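Bilotitz Houseplant Notes - README

Hello and welcome! Bilotitz is a plain text collection of notes on keeping ordinary houseplants alive, written over a good many evenings by me, Themis Margaritis, and by the friends and readers who kept mailing me theirs. It started as a single file on my desktop called "water," and it has grown a bit since then.

What's in it

There are 400 notes in the main folder, one file per note. Each has a plant name at the top (the everyday name first, then the Latin one if the writer knew it), then the kind of window, the season, and whatever the writer wanted to say. Some run to 2 lines and some go on for pages - I have left them all the length they came.
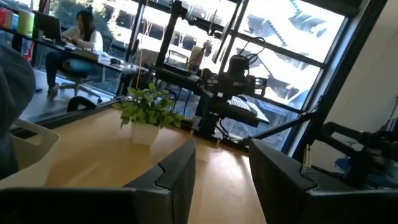 Small plant in a square white pot.

The light field has only three values: bright, medium and dim. I did try a finer scale early on, but people standing in their kitchens don't own light meters, and I ended up guessing for half of them. If a note says "bright" and nothing else, please read the body text too, as the writer often mentions a curtain or a big tree outside.

Watering is kept as free text. "When the top inch feels dry" is a perfectly good entry, and so is "Sundays, unless I forget."
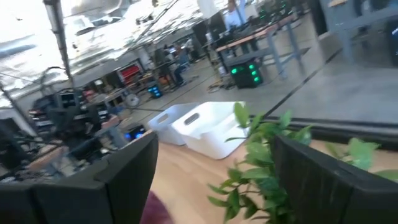
Names gave me the most trouble by far. The same trailing plant came in under four different names, so I added a file called names.txt that points each nickname to one main entry. It still has gaps, especially for ferns, and I'd be so glad of corrections.

Notes from the Ovholm plant swap sit in their own folder. They were copied from handwritten cards, and a few words are marked with a question mark where I couldn't read them. 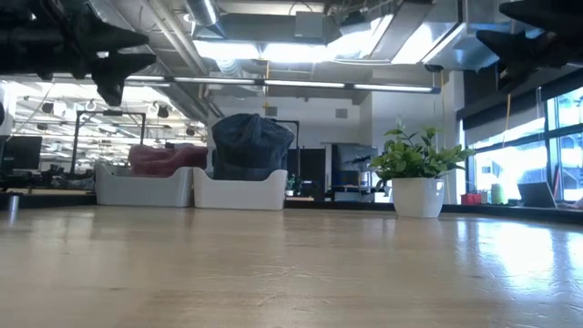 Using and sharing

Please use the notes however you like, in a newsletter or a class or taped to your fridge. A mention of Bilotitz is kind but not required. Do check with a vet or a poison line before trusting any note about pets - those were written by hobbyists like me.

Last updated 23 April 2021. The fern folder is next on my list.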